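Niddale open day, the upstairs bit

I'd only gone for the cake, but Raffaele Palumbo was showing people round the Sulel workrooms so I tagged along with six others. The stairs are steep! First came the sewing room (all those reels, I could have stayed an hour), then the long room where they check the finished boxes before they go off to Tomby.

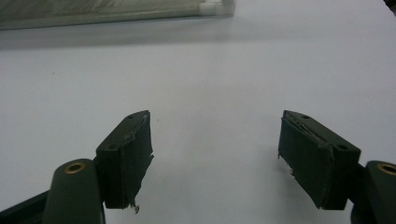
Pale, smooth tabletop in the checking room.

I loved the tables most. Mine at home is all rings and scratches, and this one is so plain and matt that I kept wanting to stroke it. Raffaele says they wipe them down every evening, and there are eight along the window side. I asked what one costs and he said £479, so that was that.

Cake afterwards was lemon. Next open day is in November and you have to book.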